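Jasley Elementary Parents Board > Events and Fundraising
Topic: Do we go ahead with the read-a-thon in July?

maplestreet_mom
Hi all, I hope everyone is hanging in there! With the spring carnival off the calendar I've been turning over what the parent group could still do, and I keep coming back to a summer read-a-thon. Kids read at home, grandparents and neighbors pledge so much a book, and we don't need the gym or the parking lot or anybody's folding tables. The carnival brought in $1,856 last year and I don't expect we'd match that, but even $540 would pay for the new recess equipment Mrs. Okoth's grade asked for back in the fall.
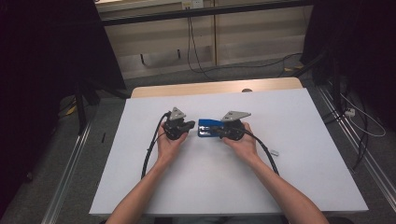
My thought was to keep it to four weeks so nobody burns out, with a paper log the kids color in (my youngest will do anything if there's coloring involved) and one pledge sheet per family, so those of you with three or four kids aren't chasing Aunt Linda over and over. I'd be glad to make up the logs if somebody with a better printer than mine can run them off.

dkp_dad
Love the idea, not so sure about the timing. By July my two have forgotten what a book is, and a lot of people are going to be short on money this summer. Asking for pledges right now feels a little tone-deaf to me. Could we wait for the fall and do it through the classrooms?

maplestreet_mom
I hear you, and I went back and forth on that myself. What if the pledge part was completely optional and every kid who turns in a log gets a bookmark either way? I'd hate to lose the summer, when they could all use something to look forward to.

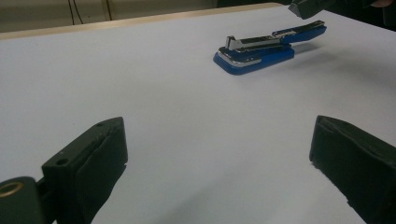
The logs themselves are the part I've given the most thought to - probably too much, my husband would tell you! I'd like each family to get a real packet in the mail, with the log, the pledge sheet and a short note from the school, and not one more thing to open on a screen. A blue stapler like the one in the photo, opened out flat, is fine for tacking a page to a bulletin board, but for packets you want it closed up and a full strip of staples in it. I figure 400 sheets would cover everyone who signed up for the carnival.

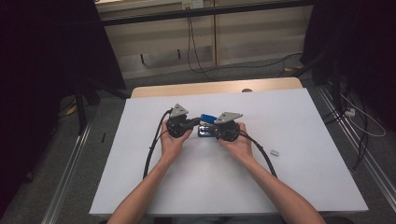

Kiprono Nyamweya wrote back by email that mailing is where he gets stuck, as postage would eat up a good part of whatever we raised. He'd rather we left the packets at the school lunch pickup, where plenty of families are stopping anyway, and mailed only to the ones who ask.

dkp_dad
Pickup makes way more sense. Still voting for fall on the pledges, but I'll help with packets whenever they happen.

room17helper
I'm with maplestreet_mom on summer. We did one at our old school and the kids were so proud of those logs, we still have ours in a drawer someplace. Maybe ask for donated paperbacks too?

maplestreet_mom
Oh, I like the paperbacks! Okay, pickup it is, and mail by request. I'll write up both versions of the pledge sheet over the weekend and post them here so people can pick them apart. dkp_dad, I'm putting you down for packets.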